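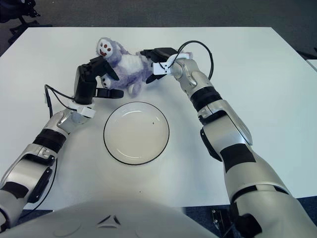
Section 3. Making a decoction in the Vanari herb cooker

Use dried, cut root only. Powdered herbs clog the strainer and should be prepared as a tea instead.

1. Rinse the root under cold running water and put it in the ceramic pot.

2. Add cold water up to the lower line. Let the root soak for 30 minutes with the power off.

3. Set the lid in place with the steam vent facing away from you.

4. Turn the dial to 2 for roots and bark. Setting 3 is for shells and other hard materials.

5. When the light goes out, unplug the base and pour the liquid through the strainer into a heatproof jug.

Note: The same root can be cooked a second time. Skip the soak and combine both batches before dividing into servings.

CAUTION: The pot stays hot after the light goes out. Use both handles. Do not set it on a wet or cold surface.

CAUTION: Talk to your doctor or pharmacist before taking any herb if you are pregnant, nursing or taking prescription medicine.

Replacement strainers are sold by Dretside under part number 247.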